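Re: [treloar-residents] Water softener group buy

On 20 Mar 2025, the Urosstead desk wrote:
> Delell will fit a softener in every unit for 2,172 each if 35 households
> sign up. Hardness drops by 47 percent and your kettles last for years.

Forty-seven percent of what? I read the leaflet twice and there's no starting number in it. Our water tested at 26 on the strip last September, and I don't know if that's good or bad on their scale.
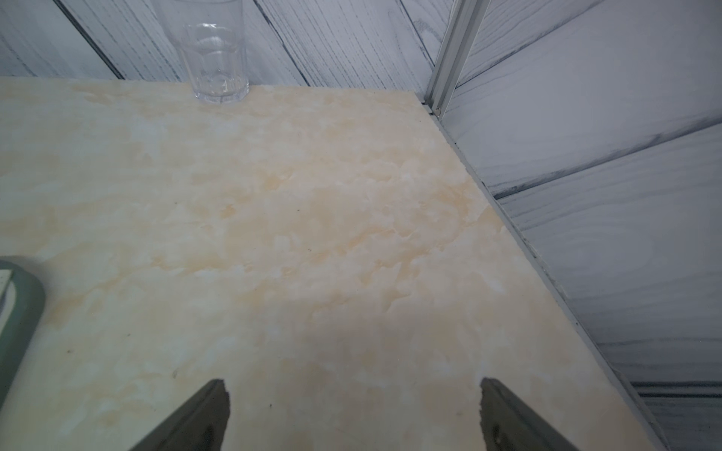

I'd also like to see the service contract before anyone pays a deposit – the Tellari building signed first and got the salt prices later. Can someone post the full quote?

Unit 26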